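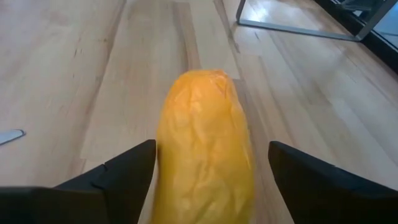 Wrist camera, film-wrapped item between the fingers. Base of the item out of view.

2021-10-28
Visit to the Jevex open day, Rahman building, Multstead. Travelled with the Plorus handling group. Notes typed up from paper the same evening.

Purpose of the visit: see the two-arm table running and find out whether the wrist camera view is good enough for our wrapped goods. The talk ran first, 20 minutes, mostly funding history. Slides to be circulated. After that, free access to the table, and one of the hosts stayed on to answer questions.

Film is the part that interests us. Creases throw bright highlights that move with the lighting, and our segmentation treats each one as an edge. Jevex have the same trouble and have not solved it. They get by with a saturated item on a pale surface, where colour alone does most of the separating. Our trays are clear and the contents are often pale, so I do not expect this to carry over. They do not use depth at the wrist. They tried it last year and dropped it over readings on film, which matches our own results.

Motion blur was also discussed. Exposure is left on automatic. I suggested fixing it and adding light. They had considered this, but the room lighting is shared with the next bay.

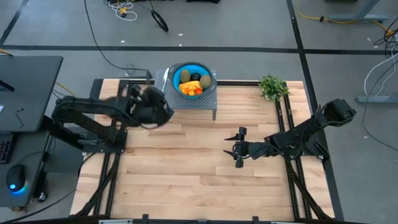 Both arms are driven by one controller, with separate stop circuits. A stop on one side holds the other in place and does not cut its power. I asked for the reasoning and was told it avoids dropping a part during a shared carry. Acceptable for a demonstration, but our safety case would need more than that. Asked for the circuit drawing. They will check whether it can be released.

Recorded set so far: 481 runs, of which 235 use both arms. The remainder are single-arm picks from early in the project. They discard a run if the operator intervenes, so the set says little about recovery. We should keep ours. Storage is cheap compared with the time spent at the table.

Calibration is done by hand at the start of each session, 14 poses per arm. The host does this from memory and there is no written procedure. Drift over a day has not been measured.

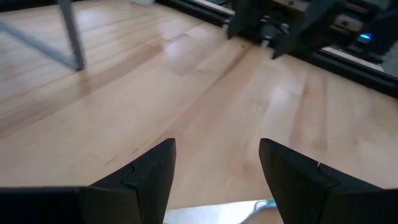 Clearance between the arms is handled by a keep-out volume set round each wrist. It is generous, and makes the handover slow. No check is made against the camera images, although the information is there: a wrist view can hold the other gripper and the black extrusion rail behind it, past the tips of its own fingers. The rail would serve as a fixed straight reference. Glare on the boards would be the difficulty – areas in the centre go almost white, and the boards look washed out there. A matt mat would deal with most of it. Worth trying on our table before anyone writes code.

Fingers: matt black on both sides, tapered to a point. Pointed tips are a risk on thin film. Host reports no punctures, but no inspection is done after a run, so I have recorded this as unknown. We should test with our own film and rounded tips.

To do:
Send our film samples to Jevex, with the material sheet.
Chase the stop circuit drawing.
Fixed exposure test on our wrist camera, two light levels.
Borrow the matt mat from the inspection bench, repeat the glare shots.
Write down our own calibration poses.

Return visit offered for the spring. Travel claim still to be submitted.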